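Boletim técnico Tanitz
Segunda-feira, 30 de setembro de 2024

Materiais decorativos em salas de eventos: limpeza, armazenagem e ficha de lote

A revisão do procedimento interno para materiais decorativos entra em vigor com a publicação deste boletim e substitui as instruções avulsas que cada sala vinha aplicando. Abrange cortinas, panos de fundo, passadeiras, toalhas de uso permanente, painéis forrados a tecido e flores artificiais. Ficam de fora o mobiliário, a iluminação cênica e todo o material trazido por terceiros, que continua sujeito à declaração de entrada assinada pelo cliente.

O inventário das salas Danladi e Brosach foi encerrado em setembro, com 147 lotes registrados. Entende-se por lote o conjunto de peças do mesmo fornecedor, do mesmo material e da mesma data de compra. Peças iguais compradas em datas diferentes formam lotes diferentes, ainda que estejam guardadas na mesma caixa. Essa regra gerou a maioria das dúvidas recebidas, e Estrella Hinojosa responde pela conferência dos casos pendentes na Danladi.

Reação ao fogo

A ficha de cada lote deve trazer a classificação de reação ao fogo indicada pelo fornecedor, com cópia do documento comprovativo. Na falta de documento, o campo é preenchido com "não comprovada" e o lote não pode ser montado em rota de saída, em patamar de escada nem junto a luminária de superfície quente. Não se aceitam ensaios improvisados com chama em amostras cortadas das peças.

Tecidos com tratamento ignífugo de superfície exigem atenção à lavagem. Parte desses tratamentos é solúvel em água e perde efeito já na primeira imersão. A ficha passa a ter um campo para o tipo de tratamento (permanente, durável ou solúvel) e outro para o número de lavagens acumuladas. Se o tipo não for conhecido, o lote é tratado como solúvel e segue apenas para limpeza a seco ou aspiração.

Remoção de pó

A aspiração é o método de base. Usa-se bocal com escova macia e tela de proteção, potência mínima e passagem de cima para baixo. Em panos com dobra fixa, trabalha-se primeiro o interior da dobra. O pó acumulado nas bainhas inferiores das cortinas retém umidade e costuma ser a origem das manchas que depois aparecem como defeito de tingimento.

Em flores artificiais, o bocal é substituído por pincel de cerda macia, com a aspiração mantida a uma distância que não levante as folhas. Peças de encaixe são desmontadas antes da limpeza. Nas flores de tecido não se aplica água sem teste prévio na face inferior de uma folha: os corantes vermelhos e azuis escuros são os que mais migram, e as bordas desfiam quando esfregadas. 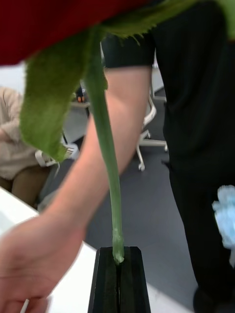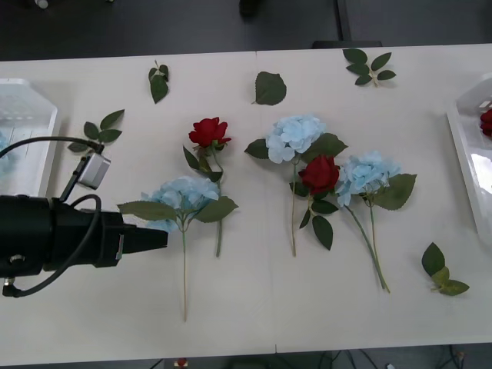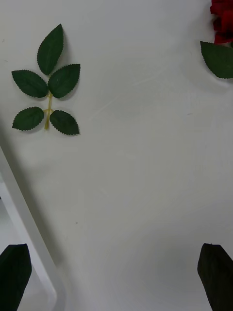 Flores e folhas artificiais.

O ar comprimido está excluído em ambiente fechado. Desloca o pó para as peças vizinhas e para os filtros do sistema de ventilação, cuja troca já está prevista em outro plano. Os sprays abrilhantadores à base de silicone também ficam excluídos para todos os materiais do inventário: deixam película pegajosa, fixam partículas e alteram a reação ao fogo declarada na ficha.

Desbotamento

A perda de cor depende da dose total de luz recebida. Uma peça exposta por pouco tempo junto a uma janela pode sofrer o mesmo dano que outra mantida por meses em um canto interior. Por isso o novo procedimento abandona o prazo fixo de substituição e adota a comparação com amostra de referência. De cada lote novo separa-se uma amostra, identificada e guardada em envelope opaco na pasta da sala. A comparação é feita sob luz difusa, com as duas peças lado a lado sobre fundo neutro, e o resultado é anotado em três níveis: sem diferença visível, diferença leve, diferença evidente.

Os lotes do terceiro nível saem de uso nas áreas com janela. Podem continuar em áreas interiores se a textura e a costura estiverem íntegras. Onyekachi Ojo preparou um jogo de cartões neutros para as duas salas; os cartões não devem ser plastificados, pois o reflexo prejudica a leitura.

Armazenagem

Os panos pesados são guardados enrolados em tubo, com a face externa para fora e papel sem ácido entre as camadas. Não se dobram peças aveludadas. As caixas de flores recebem uma única camada de hastes, com as cabeças alternadas, e tampa que não comprima o conteúdo. Folhas soltas vão em saco de papel dentro da mesma caixa, com o código do lote escrito no saco.

A prateleira inferior deve ficar a 30 cm do piso. Nenhuma caixa encosta em parede externa. A umidade relativa é lida e anotada a cada 7 dias, sempre no mesmo ponto do depósito, e a leitura só é válida com a porta fechada há pelo menos uma hora. Caixas com odor de mofo são isoladas fechadas, sem inspeção do conteúdo no depósito, e comunicadas no mesmo dia.

Registro e custos

As fichas passam a ser preenchidas no sistema Gudance, módulo de patrimônio. As planilhas antigas ficam disponíveis só para consulta. O código do lote tem o formato sala, material, ano e sequência, sem espaços e sem acentos. Percy Giraldo fará a importação dos registros da Brosach; os da Danladi já constam do sistema, com exceção das passadeiras.

A verba anual para reposição foi fixada em R$ 3.000 por sala. Limpeza a seco contratada não entra nesse valor e deve ser lançada em serviços externos. Pedidos de reposição sem código de lote serão devolvidos ao solicitante.

Permanece em aberto o tratamento dos painéis forrados da Brosach, cuja cola não consta de nenhuma documentação de compra. Até haver resposta do fornecedor, esses painéis são apenas aspirados e não se desmontam. Correções ao texto do procedimento podem ser enviadas a Kristýna Zeman, com indicação do número do item e da redação proposta.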